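Open day at the Humetti lab, Saturday. Notes from the bathroom-cleaning station, in order.
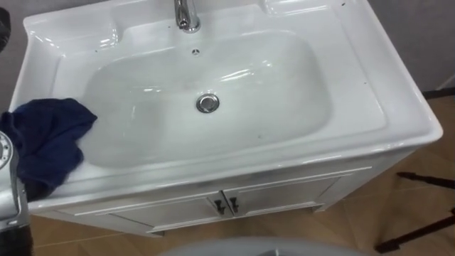 1/ Humetti ran four stations. I skipped the palletizing one, having seen it at Wilmont, and spent most of the afternoon with the sink-wiping task. Suleiman Jibrin was running it and answered questions between attempts.

2/ The task as written on the sheet: pick up the cloth, wipe the bowl and the rim, leave the cloth draped over the rim. The sink is a regular white vanity basin with a chrome faucet. Navy cloth, white ceramic. Jibrin says the contrast helps the cloth tracking and he would like to stop depending on it.

3/ Training set for this one task is 2,437 demonstrations, all teleoperated. Five operators, one of whom did more than half. He thinks the policy has picked up her habits, including a second pass along the front lip that is not in the instructions.

4/ Success criterion is strict. A run fails if the cloth drops to the floor or if the gripper touches the faucet with more than light force. Score over the week before the open day: 73 percent. I asked for the score without the faucet rule. He didn't have it.

5/ Glossy ceramic is a bad surface for depth. Overhead lights put highlights all over the bowl and the sensor returns holes there. They fill from color and from a stored model of the basin. Swap the basin and you redo the model.

6/ Vusumuzi Dlamini, who does the grasping work, gave the short talk at 2. Main point: a crumpled cloth has no useful pose. They don't estimate one. The network proposes 33 candidate grasp points, ranks them, and tries the best one the arm can reach.

7/ Most of the failures I watched were at regrasp. The arm lets go to change its grip, the cloth slides toward the bowl, and the next grasp picks up one layer where it planned for two. It recovers sometimes. On one run it tried 7 times before Jibrin hit stop.

8/ No dirt detection. It wipes a fixed coverage pattern and does not know whether a speck is still there. Domnica Dinu has a before-and-after comparison working offline — too slow for the loop so far. She expects to have it on the arm by next year's open day.

9/ Force control was better than I expected. Contact with the bowl was steady through the curve where the wall meets the floor of the basin, and that is where our own arm chatters. They run the wrist compliant in one axis only. I wrote down the gains and will try them.

10/ Not covered: water. Every run I saw was with the faucet off. A wet cloth is heavier and sticks to the ceramic, so I would treat the 73 as a dry number.

11/ Slides are supposed to go up in September. I'll add the link here.

Last updated: Saturday, 9:40 p.m.

Comments

Eirlys Gape
Did they say which axis is compliant? We tried normal to the surface and got drift on the rim.

Waltraud Aebischer
Was at the 2:00 talk too. I heard the candidate count as a maximum, with fewer when the cloth is bunched up. Worth checking against the slides.

Domnica Dinu
The comparison takes four seconds per view at the moment. Most of that is alignment. Thanks for coming by.

Eirlys Gape
@Domnica do you align on the drain or on the rim?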